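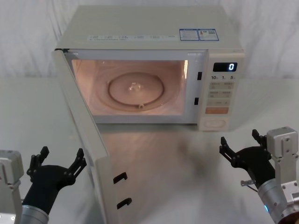

21st January

Microwave door task, two arms. Picking up from the August notes, which stop half way through a sentence so I've had to guess at what the last batch was filtered on.

What we want from this round: does the policy do better if we cut the demos into stages and tell it which stage it's in, or if we leave them whole and let it sort itself out. Same demos both ways. Same number of training steps. Only the stage label changes. I keep wanting to fiddle with the learning rate as well and am writing here that I'm not going to.

Stages as agreed:
1 release the door
2 swing to full open
3 plate or bowl in, onto the turntable
4 withdraw, arm clear of the door's path
5 push shut till the latch catches

Stage 4 was added late. The Omcombe set doesn't have it, theirs goes straight from placing to closing, so any comparison with their numbers has to merge 3 and 4 first. Put this in the readme, it WILL be forgotten.

Data: 583 demos in the folder. 19 thrown out — joint logs shorter than the video, clock drift by the look of it, the fix was more work than the demos are worth. Held back 60 for validation, picked by session and not by single demo, because neighbouring demos are near copies of each other and last time that made validation look lovely and mean nothing. Rest is training.

Names for the two runs: Barros = whole, Skusum = staged. Yes the names are silly, they come off the list, leave them.

Relabelling

Did the stage boundaries by hand for the first sessions, then wrote a rule using gripper width and wrist speed and checked it against the hand ones. The rule is good on 1/2 and on 3/4. Poor on 2/3. People doing the demos tend to start reaching for the bowl with the second arm while the first is still on the door, so there isn't a clean moment to cut at. Tried three thresholds, all bad in different ways. In the end: stage 3 starts when the bowl leaves the table, whatever the door arm is up to. Easy to explain, easy to redo.

Consequence is that stage 2 now has a tail where one arm is already off doing something else. Might matter. See below, I think it does matter.

Trained both overnight. Skusum died once with a full disk (old checkpoints, mine, sorry) and was restarted from the last save. Loss curve has a small step where it picks up again, ignore it.

Rollouts

Door starts part open, shut, or fully open, in blocks, with the oven moved a little between blocks. Same start list for both runs. Scored per stage, a stage only counts if all the ones before it were fine. Harsh, but the other way flatters everything.

Barros: opening good. Very good in fact, smoother than I'd have guessed. Falls apart in the later stages. Typical failure is that it places the bowl, draws back, then hangs about near the opening doing tiny back and forth moves until the time limit. My reading is that it can't tell "door open, about to place" from "door open, just placed" when the wrist hides the turntable from the head camera. No memory in the policy so fair enough.

Skusum: doesn't hang. Goes from 4 to 5 cleanly nearly every time the label flips when it should. But opening is worse than Barros, which I did not expect and don't like. Two sorts of failure:
a) lets go of the door early, door left half way, then second arm comes in with the bowl and knocks the door edge
b) label flips to 3 too soon and both arms go for the bowl side

(a) smells like the stage 2 tail. The model has seen plenty of frames labelled 2 where the door arm has already let go and is drifting off, so it learns that letting go is a normal part of swinging. Whereas it should hold on until the door stops. (b) is the label switch and not the policy, seperate problem.

Ran Skusum again with me flipping the labels by keyboard. (b) gone, (a) still there. So that at least splits them properly.

Also ran Barros with a history of past frames bolted on, quick and dirty. Less hanging, but jerky, and it hit the door twice hard enough that I stopped the block. Not counting those. If anyone wants to do history properly it needs its own week.

Things that confuse the comparison, written down before I talk myself out of them:

— Door panel is white, tabletop is white, backdrop is white. From the head camera an open door is close to edge-on and there's precious little to see of it. The latch hooks are the best cue there is. Looked at the attention maps for a few open-door frames and a good share of the weight sits on the hooks, with a fair bit on the lit cavity too.

— Cavity lamp. It's a massive giveaway that the door is open. Both runs lean on it I think. Taped card over the lamp for one short block: both got worse at deciding to close, Barros more so. Small block, don't quote it. But if we move to an oven with a dead bulb we're in trouble.

— Reflection on the table. Left arm slowed down over it in a couple of rollouts as if it were avoiding something. Could be nothing. Matt cloth on the table would settle it, but then none of the old data matches.

— Start positions. The arms were homed with grippers open for every rollout, but in the older demos one is often half closed. Checked, makes no difference to stage 1. Good.

Gripper notes

Left finger pads changed before the rollouts, the old ones had gone shiny and the door kept slipping out. New ones are the Trillex pads. Grip much better, but they squeak on the panel edge. Force limit left at 500 in the config, whatever unit that is, the field has no label and the manual page for it is blank. Don't change it until someone finds out.

Right arm cable needs another clip. It moves about when the wrist rolls and I don't want it catching in the door.

Where I've got to

Staging helps the back half and hurts the front half. Wouldn't write it up any stronger than that yet. The part that hurts is probably our own labelling, so the fair test is to relabel with the door arm and the bowl arm kept apart — one stage tag per arm instead of one for the pair. Then the door arm can still be in 2 while the other is in 3 and no one has to argue about where the cut goes.

Next
- per-arm tags, redo the rule, check against the hand labelled sessions first
- retrain Skusum only, leave Barros alone
- same start list!! it's in the shared folder, don't make a new one
- lamp block again but longer, both runs
- ask Omcombe if they kept wrist camera footage for the closing stage, ours is too dark in places
- clear my checkpoints
- clip for the cable

Oven beeps when it's left open with the timer set. Make sure the display is back at 0 before a block starts, otherwise the audio logger picks it up and tags it as a contact event. Found this out after an hour of wondering what we were hitting.

We use cookies to remember your settings and to see which pages are read. By carrying on you agree to this. Accept / Manage choices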